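Appel à participants : plier, ranger, noter - étude sur le pliage du linge de maison

Skoreden recherche des personnes pour participer à une étude sur la manière dont on plie les serviettes, les torchons et les petites pièces de linge. Les séances ont lieu à Gremholm, dans nos locaux du rez-de-chaussée, à partir de janvier. Aucune expérience n'est demandée. Les gens qui plient mal ou qui ne plient jamais nous intéressent autant que les autres.

De quoi s'agit-il

Un même tissu peut être plié en deux, en trois, en bande longue, roulé, ou posé en tas et repris plus tard. Chacun a sa méthode, souvent apprise à la maison, et la suit sans y penser. Nous voulons recueillir ces méthodes telles qu'elles sont, avec les hésitations et les reprises. Il n'y a pas de bon résultat à atteindre.

L'étude porte sur trois points : l'ordre des gestes, l'état du tissu au départ (froissé, étalé, déjà plié par quelqu'un d'autre) et la forme finale. Elle est conduite par Touran Shojaei, avec Takeshi Hirano pour l'organisation des séances. Le linge est fourni par la blanchisserie Clerkano.

Déroulement d'une séance

Une séance dure 135 minutes, pauses comprises. Vous êtes accueilli à l'entrée, vous signez la feuille de présence et vous déposez vos affaires au vestiaire. Après une courte présentation, vous travaillez debout à une table. Un tabouret haut est disponible sur demande.

Le travail se fait par séries. Dans une première série, le tissu vous est remis en boule et vous le pliez comme vous le feriez chez vous. Dans la deuxième, il est déjà étalé. Dans la troisième, vous partez d'un pliage existant, que vous pouvez reprendre ou défaire. Entre deux séries, vous répondez à quelques questions par écrit : par quel bord avez-vous commencé, qu'est-ce qui vous a gêné, où rangeriez-vous cette pièce.

Les pièces sont unies, de tailles différentes. Certaines portent une étiquette cousue et nous vous demanderons si vous en tenez compte au moment de plier. 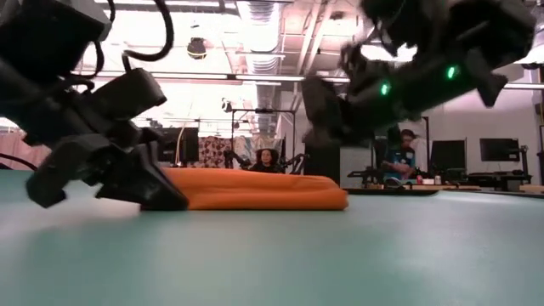
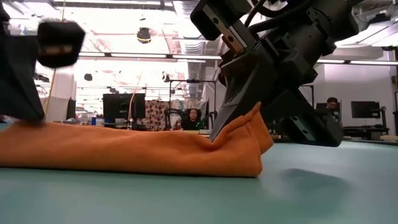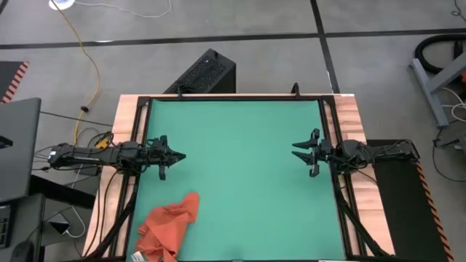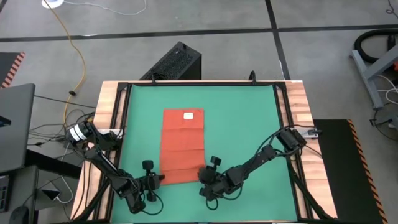

Gremholm, janvier

Qui peut participer

Toute personne majeure, à l'aise en français à l'oral et à l'écrit. Vous devez pouvoir rester debout par périodes de vingt minutes et vous servir de vos deux mains sans douleur. Les gauchers sont les bienvenus - il nous en manque.

Nous cherchons 134 participants au total. Une même personne peut s'inscrire pour deux séances au maximum, à condition de laisser au moins sept jours entre les deux.

Merci de nous signaler à l'inscription :
une allergie aux lessives ou aux adoucissants ;
une blessure récente au poignet, à la main ou à l'épaule ;
une activité professionnelle dans la blanchisserie, l'hôtellerie ou la vente de textile. Cette dernière information sert à répartir les groupes et n'exclut personne.

Ce que nous vous demandons

Arriver à l'heure. Les séances commencent à 9 h 30 et à 14 h, et la porte ferme cinq minutes après. Retirer bagues et bracelets, qui accrochent le tissu. Porter des manches courtes ou des manches que l'on peut remonter. Éviter la crème pour les mains le jour même.

Ne vous entraînez pas avant de venir. Si vous avez une habitude particulière - plier sur le genou, secouer le torchon, lisser avec l'avant-bras - gardez-la.

Indemnité

Chaque séance complète est indemnisée à hauteur de 40 euros, par virement, dans les trois semaines. Une séance interrompue pour raison de santé est indemnisée en entier. Les frais de transport en commun sont remboursés sur présentation du titre, jusqu'à 7 euros par trajet. Le stationnement n'est pas pris en charge.

Une boisson chaude et une collation sont prévues à la pause. Si vous suivez un régime, apportez de préférence ce qu'il vous faut.

Poste ouvert : aide de séance (temps partiel)

Nous recrutons aussi une personne pour préparer les tables et le linge. Le contrat est de quatre mois, à raison de 14 heures par semaine, avec des horaires calés sur les séances.

Le travail consiste à sortir les pièces de linge, à les remettre dans l'état prévu par la fiche (en boule, à plat ou pliées), à essuyer les plateaux entre deux passages et à tenir le registre des pièces. Le stock compte 496 pièces, toutes numérotées. Celles qui sont tachées ou effilochées sont mises à part et repartent à la blanchisserie avec un bordereau.

Il faut être soigneux, savoir suivre une fiche à la lettre et accepter une tâche répétitive. Une première expérience en lingerie, en vestiaire ou en magasin est utile, sans être exigée. Le poste demande de porter des bacs de linge et de rester debout une bonne partie de la journée. La rémunération est communiquée lors du premier entretien.

La personne recrutée travaillera avec Mojtaba Nikzad, qui assure la formation pendant la première semaine.

Données et confidentialité

Vos réponses écrites sont enregistrées sous un numéro. La liste qui relie les noms aux numéros est conservée à part et détruite à la fin de l'étude. Vous pouvez vous retirer à tout moment, y compris après la séance, en écrivant à Touran Shojaei. Les réponses correspondantes sont alors effacées.

Un formulaire de consentement vous sera envoyé avant votre venue. Lisez-le à l'avance et apportez-le signé.

Comment s'inscrire

Pour participer à l'étude, écrivez à Takeshi Hirano au secrétariat de Skoreden en indiquant votre nom, un numéro de téléphone, votre main dominante et vos disponibilités, le matin ou l'après-midi. Vous recevrez une proposition de créneau. Elle reste valable 48 heures, après quoi la place est proposée à la personne suivante.

Pour le poste d'aide de séance, envoyez un CV et quelques lignes de présentation à Mojtaba Nikzad, à la même adresse. Les entretiens se tiennent sur place, à Gremholm, et comprennent un court essai de mise en place du linge.

L'entrée se fait par la cour, deuxième porte à gauche. Sonner à Skoreden.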